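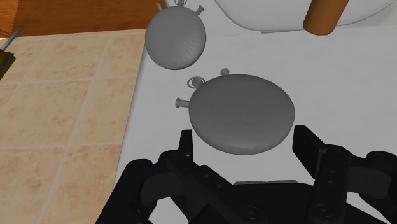 Words by Gudrun Görtz
Arts & Stage | January issue

The curtain at the Ostberg is older than most of the people who pull it. It is dark red, it weighs 277 kilos, and on the evening of my visit it stopped two meters above the floor and did not want to go further. Nosipho Oosthuizen, the stage manager, went under it on her knees, spoke a few words to somebody in the wings, and the second act of "The Salt Winter" began with only a small delay. The audience clapped for the curtain.

I came to the Ostberg to write about touring companies and the small houses that receive them. There used to be a circuit in this region, and an actor could leave home in September and come back in spring with the same play in the suitcase. The circuit became very thin. Two years ago the Ostberg, the Mkhize Playhouse and a converted grain store called the Worent agreed to book their visitors together, so that a company gets three towns for one journey.

"Before, we were calling the same people and offering each of them one night," Oosthuizen told me over tea in the box office. "One night does not pay for the truck."

The arrangement is simple on paper. Each house guarantees a part of the fee, and the company sleeps in the homes of local families. The difficult part is the stages. The Mkhize has a deep stage with a slope toward the audience. The Worent has no wings at all, and actors who leave on the left must go outside, in any weather, to come in on the right. Wian Mathebula, who plays the father in "The Salt Winter," did this in February with a lit lantern and lost the flame every time.

"I began to say my line in the dark," he said. "Later the director liked it, so we kept it also for the other towns."

Mathebula has been touring for most of his working life. He carries his own pillow and a list of bakeries. He prefers the Ostberg for its sound, because an actor can speak there almost in a whisper and be heard in the last row. The house has 379 seats. On my evening a little more than half were taken, and Oosthuizen was content with this for a new play in cold weather.

Money remains the question. A company of six needs 2,000 a night to cover wages and fuel, and ticket sales alone do not bring it at the Worent, where only 100 people can sit. For now the larger houses help the smaller one. Awuor Laizer, who programs the Mkhize, does not see this as charity. Her audience travels to the Worent for the late shows, she says, and the Worent's audience travels to her for the musicals.

Next season a fourth house may join, the old cinema in Clonen. Laizer has measured its stage and found it narrower than she hoped. The set of "The Salt Winter" would fit if the kitchen table is left in the truck.

After the performance I helped to fold blankets in the foyer. The curtain was still hanging at two meters, and a man on a ladder was looking at the pulley with a flashlight in his teeth.

More from Arts & Stage
Mizanur Samarakoon on writing for two actors
The prompter's chair: a job that is disappearing
How the Mkhize got its sloping floor
Amateur choirs look for tenors
Letters: Should the interval be longer?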